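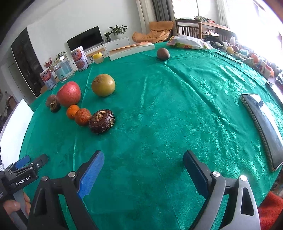
By Rosalie Hubmann
Opinion | July 1, 2023

Every winter the newspapers tell us which member of the royal family worked hardest, and every winter I read the piece to the end, which is more than I do for most articles about tax. There is a table. Someone is at the top of it. Someone younger and better dressed is near the bottom, and a columnist is cross with them.

I have come to think the table is close to worthless. I also think the people in it know this and that it suits them very well.

The unit of measurement is the engagement. Ask what an engagement is and you will get a patient answer that doesn't tell you anything. Opening a hospital wing is an engagement. So is standing in a drawing room while an ambassador hands over a letter. So is a dinner, if it is the right kind of dinner. A phone call may be one, depending on who is counting and what sort of year the caller has had. Two receptions in the same building on the same afternoon, with the same sandwiches, can be two engagements, and a full day spent reading up on prison education before a visit is none at all.

Kemthorpe, the royal-watching newsletter I have subscribed to for longer than I should admit, put the family's total for last year at 804. Kausar Rind edits it and does the adding up himself, from published diaries and local press, and he is scrupulous. When he isn't sure, he prints a footnote. His footnotes are the best thing in the newsletter, and they are the part that never gets quoted. One of them last November explained that he had counted a garden walk with three charities as one event, that another compiler had counted it as three, and that either could be defended. The next morning I saw his total in a headline with the word "officially" in front of it.

I wrote to ask him whether that bothered him. He said he had stopped reading the headlines and that he would be happier if people used his list as a diary, to find out who went where. "It was never meant to be a scoreboard," he wrote. I believe him. But a list of names with numbers next to them is going to be read as a scoreboard, and he is too intelligent a man not to have noticed.

Here is what one of the 804 looked like. I know because I was at it.

Canley is the sort of town that gets a royal visit once in a generation and a road resurfaced the week before. The occasion was the new community kitchen, which Hostach, the bakery firm on the ring road, had partly paid for. The royal guest stayed 84 minutes. I had been given a schedule, and the schedule was kept. There was a handshake line, a look at the ovens, a tray of rolls to be put in and a different tray to be taken out, ten minutes at a table with people who use the place, a few words, and a plaque. Baert, who made the plaque, had sent two of them in case the first got scratched.

It was a pleasant morning. I want to be fair about that, because people who write this kind of article tend to pretend that everyone at these events is either a dupe or a snob, and the crowd in Canley was neither. People were nervous and then they were pleased. The guest was good at it. Charmaine Dlamini, who manages the kitchen, was asked a question about gas bills that was a real question, with a second one after it, and she told me later that she had prepared herself for "And have you come far?" and was thrown.

But when I asked her, some months on, what the visit had done, she took a while to answer. The local paper had run two pages. A few more people had found out the kitchen existed. Donations went up in the week after and then went back to where they had been. The council, which had promised to look again at the lease, had sent somebody very senior to stand in the handshake line and had not looked again at the lease. "It was a lovely day," she said. "I don't know what else you want me to say it was."

That is an honest assessment and I would like to see more of them. What did the visit cost, and who paid? Did the thing visited do any better afterward than a similar thing that was not visited? Did anyone from the palace ever call back? I don't claim the answers would be embarrassing. They might be rather good. Some charities swear that a royal name on the letterhead gets a meeting with a donor who would otherwise be out of town, and I see no reason to doubt them. I only notice that this claim is made constantly and checked hardly ever, and that the people best placed to check it would rather talk about who did the most.

Lihua Luo, a friend who spent years raising money for a hospice with a royal patron, thinks I am being obtuse. Her case goes like this. A patron is not a consultant. You don't measure what a patron does any more than you measure what a church steeple does. The patron's presence tells the night staff that somebody important has heard of them, and people who work nights in a hospice are not often told that. She has seen a cleaner keep a photograph of a thirty-second conversation on her wall for years.

I take this seriously, and it is much the best argument for the whole business. It is also an argument against the table. If the value is in the cleaner and the thirty seconds, then it cannot be added up and divided among cousins, and nobody should be praised or scolded for their total. You may have the steeple or you may have the sales figures. Lihua says she never wanted the sales figures. Fine, but the institution has been very happy to have them quoted, at least in the years when they look healthy.

They are quoted for a particular purpose. "Hardest-working" is a phrase we use about people whose work we are not sure about. I have never seen a league table of the hardest-working surgeons ranked by number of times they entered a hospital. The phrase turns up when there has been trouble: a book, a lawsuit, an interview that went on too long, a house that turned out to have too many rooms. Then an aide, always unnamed, reminds a reporter that so-and-so has been quietly getting on with the job, and the job is expressed as a number. It can't be argued with, since there is nothing in it to argue with.

It does some harm, too, in a modest way. A count rewards the short and the many. If you are a royal in your forties with school-age children and a serious interest in, let's say, addiction, the most useful thing you could do is probably to spend a month finding out about it from people who will bore you. That month would show up as a blank, and the blank would show up as a story. So you do the ovens and the plaque, and then the other plaque in the next town, and get home with your number up.

Older members of the family have understood this for decades and have simply kept their heads down and their totals high. I don't blame them. I do wonder whether it has given the younger ones the idea that the only choices are to trudge or to leave.

I should say that I'm not a republican, or not a very good one. My colleague Yutong Yao is a proper one, and she finds my position ridiculous. In her view the question of how to measure royal work is like the question of how to measure the output of a lottery winner, and by treating it as a matter of better bookkeeping I am helping to keep the shop open. We have had this out over a great many lunches. She may be right. All the same, the shop is open, public money goes into it, and while that is so I'd like the books to mean something.

What would I ask for? Less than you might think. I would like the palace to publish a page, once a year, for a handful of the organizations each person is attached to, saying what was tried and whether it came to anything. Failures included. A sentence would do: we hoped the visit would help with the lease, and it did not. I would like newspapers to retire the table, or if they can't bear to, to print Kausar Rind's footnotes at the same size as his total. And I would like any reporter who is offered the words "quietly getting on with the job" to ask which job.

I don't expect any of it. The table is cheap to produce, it fills a thin week, and it starts arguments in which everyone already knows their lines. I'll read the next one when it comes. I will look to see who is top, and feel briefly that I have learned something about them.

The kitchen in Canley is still open, for what it's worth. The lease comes up in November, and Charmaine has written to the palace about it. She has had a very courteous reply, on thick paper, thanking her for her letter.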